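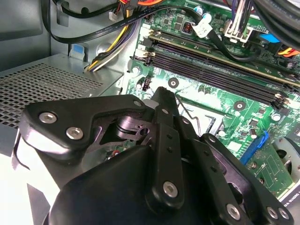
Print this page | E-mail this page

Wednesday, July 31, 2024

Vokside gripper kit, trial unit, bench 2. PC teardown/rebuild job. Notes as I go, will clean up later (probably not).

Why we're doing this: the trial runs out in January and Barkley wants a yes or no on buying well before that. Their line does refurb desktops, mostly old workstation towers, mixed boards, no two the same inside. Quote is for the hand, wrist mount, the small wrist camera and the software seat. Arm is ours. Vurnance sent a competing quote, haven't opened the demo box yet. One thing at a time.

Setup
- tower on its side, side panel off, clamped at the foot end only
- all cables left where they were, on purpose. Barkley won't tidy cables for a robot and neither will we
- grip force on preset 2 to start, speed capped at 31 percent
- e-stop checked. Checked again after I moved the bench

Mount went on fine. Manual says four bolts and one dowel, the bag had four bolts and no dowel. Used one of ours. Ask Vokside whether the dowel is an extra or just missing, and if it's an extra that's cheap of them.

Cable from the wrist is too short by a hand's width once joint 6 turns past the halfway mark. Rerouted under the sleeve. Works but it rubs. Tape for now, needs a proper clip.

Morning — reach tests
Just getting the fingers down over the board and back out, touching nothing. Big worry was the supply wires and the SATA cable, they sag into the approach path from the top. Straight-down approach snagged the flat cable twice. Coming in from the drive cage side at a tilt is OK. Saved that as approach B. Do not delete approach B.

The wrist housing is fat. Thats my main complaint with the hand so far. Fingers themselves are narrow enough at the tip, good for getting between memory and socket, but everything behind them is wide and you run out of room against the case wall long before the fingertip is anywhere awkward. Vokside's drawing shows the narrow part very nicely and crops the rest. Measure the housing ourselves before anybody signs anything.

Tip serrations: good on metal edges, too sharp for a bare board edge I think. Want the rubber caps. Caps are in the catalog, not in the kit.

Memory stick: pulled and reseated, latches opened by hand. Kit can't do latches, sales page doesn't claim it can. Fair. First reseat went in crooked, stopped itself on force, backed off, second go fine. I liked that it stopped. The old hand would have kept pushing.

Calibration drifts a bit after lunch, or after warm-up, can't tell which yet. Redid it at 1:15, took longer than the booklet says. Step 6 in the booklet and step 6 on the screen are different steps. Wrote the right order on the lid of the case in marker.

Afternoon — processor
This is the job Barkley really cares about. Lever and frame opened by hand, then robot takes the CPU by two opposite edges, lifts, carries clear, comes back, sets down. No pushing into the socket at any point, weight only.

Preset 2 slips. Preset 3 holds. Preset 4 holds too but the software flags a current spike so leave it alone. Would be nice to have something between 2 and 3, the slider is there in the menu but grayed out. Trial license? Ask.

Tilt is the problem. It picks level and then the chip leans over once it's in the air, one finger carries more than the others. Not terrible on the way out. On the way in it's a dead stop, you cannot put a leaning chip down over those pins. Bent pins = dead board = Barkley bill.
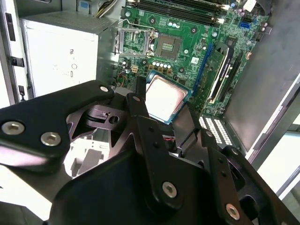 Mikuš wrote back on the shared log within the hour: lean is the linkage, not the grip. We had the same on our unit, one finger closes a hair late and rolls the part. Shim the slow side or close in two stages, fast to contact, then slow. Don't bother raising the force, you only hide it. And ask them for the newer firmware, ours came with it and yours sounds like it didn't.

OK so tried two stage close. Better. Lean is smaller, still there. Shim tomorrow, there's brass strip in the second drawer if it hasn't walked off.

Firmware on our unit is the old one, checked. Download page wants a full license number. Wrote to Vokside support at 3:40, auto reply only.

Placed the chip by hand for the last round so the board could be closed up safely. Board is a scrap one anyway but we only have the one with good pins, so treat it like it's not scrap please.

Camera: wrist view is useful, more than I expected. You see the socket corner right up to the last bit. Then the finger covers it exactly when you want it. Mounting bracket has a second set of holes, turned outward. Try those. Glare off the top of the chip throws the edge finder off now and then, lamp moved to the left side and it mostly quit.

Price stuff, so I don't lose it
- kit as quoted, hand + mount + camera: see the sheet, not repeating it here
- spare fingertips, pair: 100
- software seat, per year: 969
- on-site setup day: 800, we don't need it
- rubber caps: no price, "contact us". Great

Seat price is the sticking point. Without the seat you lose the force stop, and the force stop is the best thing in the box. So the seat isn't optional whatever the brochure says. Put that in the note to Barkley in plain words.

Where I am on it today: good fingers, good stop, fat wrist, bad booklet. Would take it for memory and cards. Wouldnt let it near a socket until the lean is gone.

To do
- shim slow finger, repeat the level pick at preset 3
- outer camera holes
- dowel, caps, slider, firmware: one e-mail, not four
- cable clip on wrist
- try the graphics card, slot latch by hand
- open the Vurnance box
- charge the pendant, it was nearly flat again

Left the arm parked high and the air off. Key's in the usual place.

Print this page | E-mail this page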